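What's in a Name? The Debate Over Renaming Rasier Bridge
Final project report, State and Local Government

I picked this topic back in April because my bus crosses the Rasier Bridge every morning, and I will admit that for two years I never once wondered who Rasier was. Then the Pavumville city council put a renaming measure on its agenda, and suddenly everybody at my bus stop had an opinion. It seemed like a good chance to watch local politics happen up close instead of reading about it in a textbook (which I also did, don't worry).

The bridge was named for a mill owner who paid for part of it and who also, according to the old council minutes at the public library, used his seat on the council to keep mill workers from voting in city elections. The proposal was to call it Rewi Crossing, after the creek underneath. Supporters turned in a petition with 2,625 signatures, well over the 1,000 the city charter asks for before the council has to hold a public hearing.

I went to that hearing on a Saturday, and it ran a good deal longer than I had packed snacks for. I had expected shouting, and there was a little of it, but mostly people told stories. One woman said her grandfather was one of the workers who got turned away at the polls. A man who owns a shop near the bridge was worried about reprinting his signs and menus, and I thought that was a fair thing to worry about.
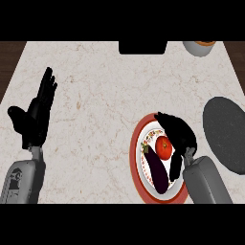
After the hearing I wanted to know what people who don't go to hearings think, so I put together a short survey and handed it out at the Skevorer Street market and at both library branches. I got 448 completed forms back, many more than I had hoped for! Of those, 61 percent favored the new name. Support was strongest among people under thirty, and older residents were split almost down the middle.

I should be careful here. My survey only reached people who shop at the market or use the library, and that isn't the whole city. If I did it over, I would go to the bus stops too, and I would change my third question, which a few people told me sounded like I had already made up my mind.

The council has put off its vote until the public works department reports on the cost of new signs.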